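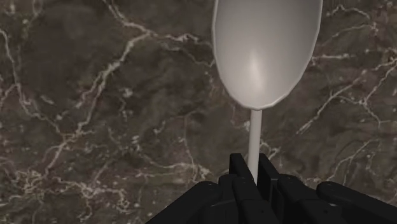 Fig. 4-1. Wrist view in the simulator, spoon held upright in the gripper.

Search this manual Go

Section 4. Setting up the grasp check in Trekby

This section explains how to set up the grasp check for a simulated arm. You should already have finished Section 3 (loading the scene and the robot model). Please follow the steps in the given order. If you change the order, the planner will start with old camera values and it will not warn you.

4.1 Before you start

The grasp check compares two things: the pose that the planner asked for, and the pose that the perception module sees in the wrist view. If they differ too much, the motion is stopped and the log shows the code 86.

You need:
– Trekby with the Fairweather perception module switched on
– a scene file with at least one wrist camera and one side camera
– a free network port for the viewer (the default is 2205, written without a comma in the settings file)

NOTE: Veined stone is a difficult background for the edge detector, because a thin pale line can look like a thin handle. The default colour settings were tuned on plain table tops. For a marble table, do step 5 below and do not skip it.

4.2 Steps

1. Open the project and choose Tools, then Grasp Check.

2. In the field Object, select the item by its model name. Do not type the name by hand.

3. In the field Source, select the wrist camera. The preview opens on the right side of the window.

4. Drag the preview until both the object and the fingertips are inside the dashed rectangle. It is no problem if part of the object is outside, as with the spoon bowl in Fig. 4-1, but the place where the fingers meet the handle must be inside.

5. Press Learn Background. The program moves the arm away and records 300 views of the table only. Wait until the bar is grey again.

6. Set Tolerance to Medium. For thin objects, choose Fine.

7. Press Save. The values go to the file grasp_check.cfg in your project folder.

CAUTION: Learn Background moves the arm in the simulator without asking. If your project is also connected to a real arm through the Flukbridge driver, disconnect the driver first. The viewer shows a red plug symbol as long as the connection is open.

NOTE: Low-polygon models have small straight edges along the rim. The detector may report these as corners. This has no effect on the grasp result, but the log becomes long. You can switch off the messages under Log, Corner Reports.

4.3 Adding the side view

The wrist view alone cannot tell you how the elbow passes near other objects. Add a side view before you run a plan with larger items.

1. Choose View, then Add Camera, then Side.

2. Turn the camera until you see the elbow and the fingers together.

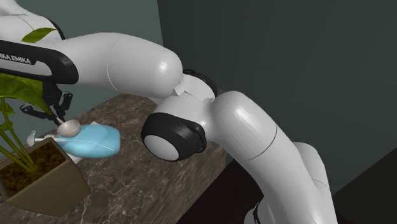
Fig. 4-2. Side view with the elbow near the centre, the fingers above the watering can and the potted plant at lower left.

3. Tick Show Collision Shapes. Each link gets a thin coloured outline.

4. Mark the objects that must not be touched. In the scene of Fig. 4-2, this is the plant. Leaves are handled as one closed volume, so the planner will keep more distance than you perhaps expect.

5. Press Plan. If no path is found, lower the value Leaf Margin one step and try again.

CAUTION: Do not set Leaf Margin to zero. The planner then treats the plant as if it is not there, and the report will still say "clear".

4.4 If something does not work

Preview is black: the viewer port is in use by another program. Choose a different one, for example 736 above the default, and restart the viewer.

Code 86 at every start: the background was learned with the object still on the table. Remove the object, repeat step 5 in 4.2, and put it back.

Spout or handle not found: the selected model has only one collision part. Split it in the Rindonham model editor – Section 6 explains how.

Text of this section: Keegan Gilchrist. Checked by Brodie Hinds, 28 September 2026.

Share 2 comments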